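Hello again from a chilly Brurkholm! December is nearly over and I've finally done the thing I threatened in the last newsletter: I've sorted out the paper drawer. Nine years of offcuts, end rolls and wallpaper samples, all tipped out on the bed — my poor bed.

Marta Polishchuk told me to keep anything bigger than a dinner plate and be ruthless with the rest. I managed it for an hour, then found the old Zuvmont florals and kept the lot.
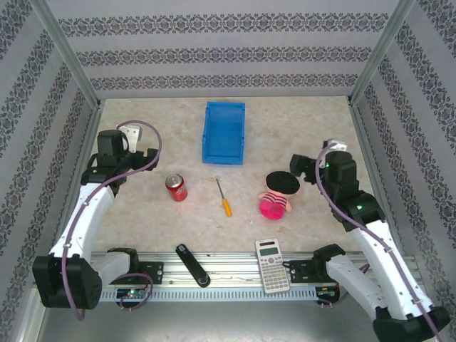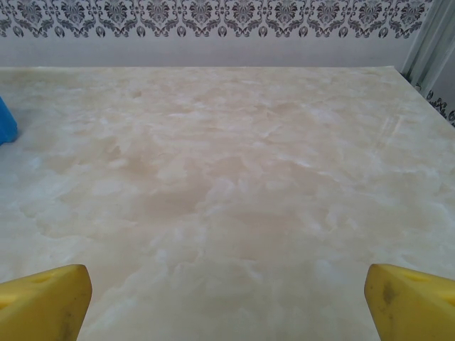
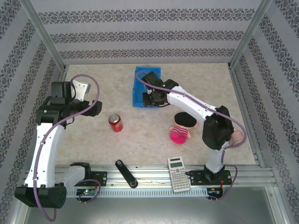 Marbled tabletop in all three, damask on the walls in all three.

I'm still torn on damask for a small room. Bheki Van Wyk swears by it in his hallway and says to hang the first strip by the door, so any bad join ends up behind your coat. If you've got leftover rolls you'd like to swap, drop me a line before the 20th of next month.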